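About Brelluveck

Brelluveck School of Table Service and Home Practice teaches the ordinary skills of the kitchen and dining table: laying out, serving, clearing, putting away, and looking after the objects used along the way. Our students are adults. Some are preparing for work in small hotels, guest houses and private homes. Others have recently moved into a place of their own and wish to run it well.

Our History

The school was founded by Masaru Tanabe, who had spent most of his working life in hotel dining rooms. The first course had seven students and was held on Saturday mornings in a rented room above a hardware store on Hamada Street. Mr. Tanabe taught from a single cupboard of cups, spoons and trays, and several of those trays are still in use.

The school moved to its present building when the Saturday course outgrew the room. Katsuhiko Hayashi became director on Mr. Tanabe's retirement and added the evening program, which now enrolls more students than any other part of the school. Mr. Tanabe returns each October to open the new term and to present certificates to the previous year's students.

What We Teach

The foundation course runs for four months. Students begin with single objects before they are asked to set a full place. They learn how to lift a cup without touching the rim, how to set it down quietly, and how to judge the space it needs beside a plate or a bowl. Later units cover shared dishes, trays, the care of linen, and the order in which a table is cleared.

A separate course in kitchen order is taught by Natsumi Kubo. It deals with drawers, shelves and counters, and with the small tools that tend to gather in them. Students are asked to bring a list of everything kept in one drawer at home, and that list is revised throughout the course. Ms. Kubo also teaches a short unit on storage for households with young children.

Short courses of three sessions are offered to employers. These may be held at the school or at the employer's own premises – the content is agreed in advance with the head of teaching.

How We Teach

Classes are small and most of the work is done seated or standing at a table. The school has always preferred plain surfaces and few objects. A student who can place one cup well on a bare white top will have little trouble when the table is full, and exercises are repeated until the movement is steady.

Much attention is given to tools with a handle or stick. These need to be held with the working end in the right direction and brought to the cup or bowl without hurry. The exercises look simple, and experienced staff are often surprised by how long they spend on them. 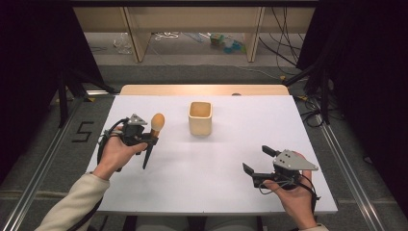

Tabletop with a square cup and an egg-shaped piece on a dark stick.

Our Staff

Vlasta Shehu is head of teaching and is responsible for the foundation course. She joined the school after a career in catering for trains and ferries. Hinata Sasaki manages admissions and is the first point of contact for applicants. Visiting instructors teach the units on linen and on formal service.

Admission and Fees

No earlier experience is required for the foundation course. The school admits 69 students each year across the day and evening programs. Applicants are invited to a short meeting and may sit in on part of a class before deciding. Fees include the use of all tableware, and breakages made in the course of instruction are not charged.

An information evening for the coming term will be held on 23rd February in the main teaching room. Places should be reserved through the admissions office.

Visiting the School

Visitors are welcome on weekday afternoons by appointment. The entrance is at the side of the building, next to the bicycle racks. Guests who require step-free access should mention this when booking, and a member of staff will meet them at the courtyard door.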